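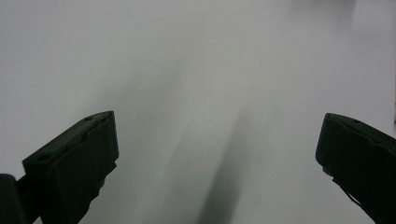 Does the white top stain, a reader asked under my last post, and is it worth paying more for the Storkness when the Grundora looks so similar online? Good questions! I've been meaning to write up the Grundora work table anyway, so let me answer both, and then ramble a bit about storage because I can't help myself.

Quick basics. The table is 58 inches long and I paid $179 for it, delivered from Dunstan. I've had it for over two months now and I use it pretty much every day, mostly for sorting small parts, cutting paper, wrapping orders and (too often) eating lunch.

So, stains. Mostly no. Coffee wipes off, pencil wipes off, and the cheap washable markers came up with a damp cloth. Permanent marker did not. I have one little line near the back corner that has faded to a sort of lilac after a lot of rubbing alcohol, and I've made my peace with it. Turmeric I haven't tried and I'm not going to, sorry.

What I love most is that the finish is matte. My old table was glossy white and if the window was behind me I'd be squinting at a big glare patch all afternoon. On this one you get soft shadows and that's about it. If you do any kind of fiddly work, tiny screws or beads or seed packets, it makes a real difference. Things show up against it. I drop a black snap on there and I can find it again, which was never true on the wood-grain one.

The flip side is that everything ELSE shows up too. Crumbs, lint, a single cat hair. If you like a table that hides a multitude of sins, get a darker one.

Putting it together took me most of an evening. The instructions are all drawings and the drawing for the cross brace is just wrong, the holes are on the other side. I put it on backward, took it off, put it on again. The bolts themselves are decent. You get one hex key and it's soft, so use your own if you have one. It'll also go together a lot easier with 2 people, especially when you flip it over.

Wobble: a little, lengthwise, if you lean on it to cut something thick. I tightened everything again after the first couple of weeks and it got better. My floor isn't level either, so I can't blame it all on the legs.

Now the storage part. The table has no drawer and no shelf, and I thought I'd hate that. What I ended up doing is keeping clear plastic containers right on top, over on the left.
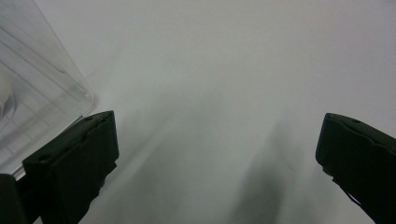

I like clear ones because I forget anything I can't see. If a bin is solid I will buy the same thing again, guaranteed. They slide fine on this surface and so far they haven't scratched it, though I do pick up the heavier ones to be safe. You do give up some of your work space that way. If you need the full length for fabric or big sheets of paper, budget for a cart or a wall shelf too.

As for the Storkness, I tried it in the store at Sarombridge. It's a nicer table, I won't pretend otherwise. It felt steadier, and it has a drawer. The top is shinier though, and for me that settled it. If glare doesn't bother you and you've got the money, go sit at one and see.

I'd give the Grundora four stars out of five. One off for the cross brace drawing, which cost me half an hour and a bruised thumb. Next up I want to try a cutting mat on it and see if it slides around, so if you already have one that stays put, tell me which!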